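Norkis Home Galleries
Home | Tables | Shelves | Kitchens | Laundry | Contact

Tables in Use, Gallery 21: The Calligraphy Cloth

Gallery 21 goes back to the Mundstead apartment in Brustville, where the dining table has a printed cloth on it all year. The cloth is off-white with black Chinese characters and red seal marks. It came from Bai, a small shop two streets from the apartment that sells table linen and some kitchen goods. The last gallery from Mundstead covered the shoe shelf and the hall closet. The table got the most mail, although it was only mentioned in passing there, so it now has a page of its own.

The household uses one table for meals, mail, folding, phone calls and anything that comes in the door with a bag around it. The cloth stays down for all of it. Readers who wrote in mostly asked the same few things: whether a busy print makes a table look messier, how a cloth like this is washed, and where the tissues and towels go when it is time to eat. The notes under the pictures take these in order.

Some background on the cloth first. Bai sells it in two lengths, and the one at Mundstead is the longer, at 101 inches. That leaves a good drop over the end of the table, and part of the writing hangs down with it. The characters run in columns. They are not all the same size, and the red seals fall among them without a regular repeat, or at least without one that shows at table length. The household was asked what the text says and answered that they had read parts of it and never the whole thing.

The table was bought before the cloth and has a mark in the top from a hot pan. Covering the mark was the original purpose. A plain white cloth was used first and lasted one winter before the tea stains stopped coming out.

Late afternoon, everyday things out.
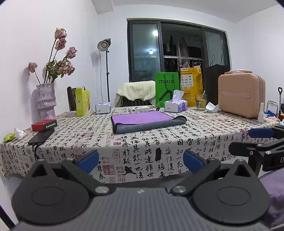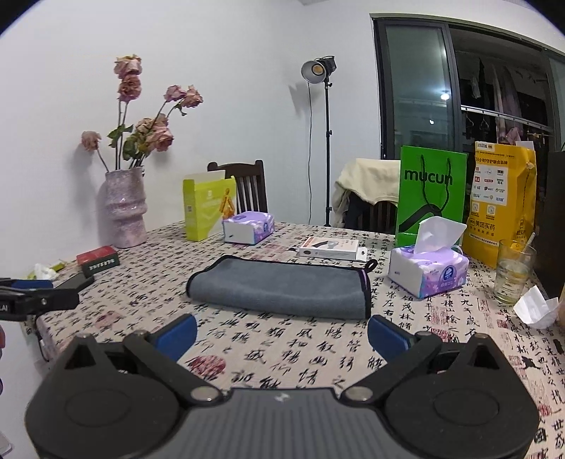

The calligraphy cloth in both pictures, with a folded microfiber cloth, tissues and the bright green paper bag. The pink vase and the yellow delivery bag are in the second.

Notes on the table

Print and clutter. A pattern this dense hides crumbs, pen marks and small spots well. It also hides small things that someone has put down and wants to find again. Earrings and SIM card pins have been lost on this cloth for days. The rule at Mundstead is that anything smaller than a matchbox goes in a dish, and the dish lives on the sideboard. Larger things with a strong flat color are easy to spot against black and cream, like the green bag, and nobody has to hunt for those.

Tissues. There is more than one pack on the table, all soft packs with a purple print. The household buys them in a bundle and opens a new pack before the old one is finished, so two are often out together. A soft pack slides around on a smooth table. On fabric it stays where it is put, and a tissue can be pulled with one hand. When the table is set for dinner, the open pack goes on the windowsill and everything else goes in the sideboard.

Microfiber cloths. These get folded at the table and then put away in a drawer under the kitchen counter. The method is simple. Lay the cloth flat, fold it in half, fold it again, and turn the loop to the outside so it can be grabbed. The thick ones do not stay flat after two folds and tend to spring up at one end. The household has given up on a third fold for those. Thin ones, for glass and screens, take a third fold and stand upright in the drawer.

Cloths for the kitchen and cloths for dusting are kept apart. The kitchen ones hang from hooks by the sink, which is where the loops are useful. Dusting cloths go in the drawer. A cloth that has been used on the floor does not go back into either group and ends up in the bucket under the sink.

Flowers. The roses in the second picture are dried ones in a pink speckled vase. Dried flowers drop bits, and on this cloth they are hard to see until they are brushed off with a hand. The vase stays on when the table is used for folding or mail. It comes off for large meals, when the space is needed for dishes, and goes to the top of the shoe shelf shown in Gallery 20.

Bags. Paper bags with good handles are kept and used again. The household keeps nine of them, folded flat behind the kitchen door, and when a tenth comes in, the worst one goes out with the paper recycling. Delivery bags are checked for receipts first. The yellow one in the second picture has Meituan lettering on it (美团买药, the medicine delivery service) and is a size that works well as a liner for a small trash can.

Small boxes. Product boxes are kept for as long as the return period lasts and then flattened. Some of the small boxes stay on the table until then, which the household does not defend as a system. A shoebox on the sideboard was tried. It filled up in a month and was then forgotten, and two boxes were found in it long after anything could have been returned.

Washing the cloth

Bai gives the following instructions on the slip that comes with the tablecloth, and the household follows them with small changes.

Shake the cloth outside before washing. Crumbs left in the folds turn to paste in the machine.

Wash cold, on its own, inside out. The first two washes may give off some black. At Mundstead the first wash water was slightly gray and the second was clear.

Use a liquid detergent without bleach. Treat oil spots with a drop of dish soap and leave it for ten minutes before the wash. Treat tea and soy sauce with cold water as soon as they are spilled. Soy sauce that dries on a black character is not a problem anyone will notice. Soy sauce that dries next to a red seal looks like a second seal.

Hang it over two lines so that it does not get a crease down the middle. The shower rail works if there is no outdoor line.

Iron on the back while still slightly damp. The household skips the iron and puts the cloth on the table while damp, pulls it straight from the four corners, and leaves it alone for an hour. The drop at the ends stays a little wavy this way.

A spare cloth is used on washing days. It is plain blue and too short.

Size and fit

A few readers asked how to choose a length. Measure the table and add the drop twice, once for each end. A short drop is easier to live with if there are children or chairs with arms. A long drop looks better from the door, and with this print it shows more of the writing. At Mundstead the chairs are pushed in at the sides only, and the long drop at the end is left free. Anyone sitting at that end ends up with cloth in their lap and moves.

A thin felt underlay stops the cloth from sliding. The household cut one from a roll and made it an inch smaller than the table on every side. It also takes some of the noise out of putting down plates.

From the mail

A reader in a rented studio asked if a cloth with this much writing is too much in a small room. The Mundstead room is not large either, and the walls there are plain. The household's view is that one busy surface is fine if the curtains and the rug are quiet. They took down a striped curtain after the cloth came.

Another asked for the price. Bai changes it with the season, and it is best to ask in the shop. The shorter length is usually in stock and the longer one is ordered in, with a wait of up to 1,000 hours according to the joke on the counter card. In this case it was three weeks.

One reader has the same print as a runner and wrote that the columns are cut through at the edges. The full tablecloth has a hem that also cuts some characters, mostly at the short ends. Buyers who mind this should unfold the cloth at the counter and look.

A question about placemats came in twice. Plain ones work. Dark green and dark red have both been used at Mundstead, and the green were kept. Woven mats with a pattern of their own were hard to look at on this cloth and went to the balcony table.

More from Brustville

Gallery 18: A Kitchen Drawer Before and After
Gallery 19: Towels on Hooks
Gallery 20: Mundstead, the Shoe Shelf and Hall Closet
Gallery 22: Balcony Table (December)

Send pictures of your own table, with a line or two about how it is used, through the Contact page. Please say which town you are in and whether the names of shops can be printed.

Norkis Home Galleries. Text and pictures may be shared with a link to this page.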